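COMMUNIQUÉ DE PRESSE

Pellurside, le 11 novembre 2023

Proren ouvre à Pellurside un service de location de linge de table pour les petits restaurants

La société Proren annonce l'ouverture de son nouveau service de location et d'entretien de linge, destiné aux restaurants, aux chambres d'hôtes et aux salons de thé de Pellurside et des communes voisines. Le service porte le nom de Flenitz. Il propose des nappes, des serviettes de table, des torchons et des essuie-mains en coton, livrés propres et pliés, puis repris après usage.

Jusqu'à présent, les petits établissements de la région avaient peu de choix. Les grandes blanchisseries demandent souvent un volume minimum qui ne correspond pas à une salle de quelques tables. Beaucoup de restaurateurs lavent donc le linge eux-mêmes, le soir, après le service, ou bien ils utilisent le papier. Flenitz a été préparé pour ces professionnels.

Une demande exprimée par les restaurateurs

Avant d'ouvrir, Proren a envoyé un questionnaire aux établissements de la région et a reçu 409 réponses. La question du pliage est revenue très souvent dans les commentaires. Les personnes interrogées disent que le lavage se fait presque seul, tandis que le pliage occupe une personne de la cuisine ou de la salle à un moment où elle devrait faire autre chose.

« J'ai travaillé longtemps en salle avant de diriger une entreprise, et je me souviens bien des piles de serviettes à plier à minuit », déclare Anong Siriwan, directrice de Proren. « Nous voulons que le restaurateur ouvre son armoire le matin et que le linge soit prêt à poser sur la table. C'est une chose simple, mais elle demande beaucoup de soin chez nous. »

Le linge proposé

Les articles de la première collection sont fabriqués par l'atelier de tissage Suksawat, partenaire de Proren depuis plusieurs années. Le coton est choisi assez épais pour supporter des lavages fréquents. Les coloris sont volontairement peu nombreux : blanc, écru, gris clair et bleu nuit. Chaque client garde le même coloris pendant toute la durée de son contrat, afin que les tables restent homogènes d'une livraison à l'autre.

Les torchons et les essuie-mains sont loués séparément. Un établissement peut donc commencer avec le linge de cuisine seulement, et ajouter les nappes plus tard s'il le souhaite. Tout article taché de façon définitive ou déchiré est retiré de la location, puis découpé en chiffons pour le nettoyage.
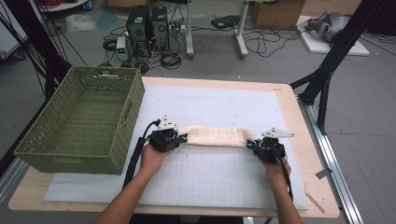

Conditions et tarifs

L'abonnement de base coûte 70 euros par mois, livraison et reprise comprises. Il n'y a pas de volume minimum pour les torchons. Le contrat est conclu sans durée fixe et peut être arrêté avec un préavis de 18 jours, par simple courrier ou par message électronique. Aucun dépôt de garantie n'est demandé aux établissements qui ont moins de cinq employés.

Les livraisons sont effectuées le matin, avant l'ouverture des cuisines. Le linge sale est placé par le client dans le sac fourni et repris au même passage. Pour les mariages, les banquets et les fêtes de village, une commande ponctuelle est possible sans abonnement, sous réserve du stock disponible.

Une équipe locale

L'atelier de Pellurside est installé dans l'ancienne imprimerie municipale, dont les travaux de rénovation se sont terminés en octobre. Le bâtiment possède un quai de chargement et une grande pièce bien éclairée, qui sert au contrôle et au pliage du linge. Les nouveaux employés reçoivent une formation interne avant de prendre leur poste.

« Nous préférons commencer avec un nombre de clients que nous pouvons bien servir », ajoute Anong Siriwan. « Si les tournées se passent correctement pendant l'hiver, nous regarderons ensuite les communes plus éloignées. »

Les inscriptions sont ouvertes dès maintenant à l'accueil de l'atelier. Les restaurateurs intéressés peuvent demander un échantillon de chaque article avant de signer le contrat.

À propos de Proren

Proren est une entreprise indépendante spécialisée dans l'entretien des textiles professionnels. Elle travaille pour des hôtels, des cantines et des maisons de retraite. Flenitz est son premier service réservé aux petits établissements.

Contact presse

Proren, service de la communication, atelier de Pellurside
Les demandes d'entretien avec Anong Siriwan sont à adresser à ce même service.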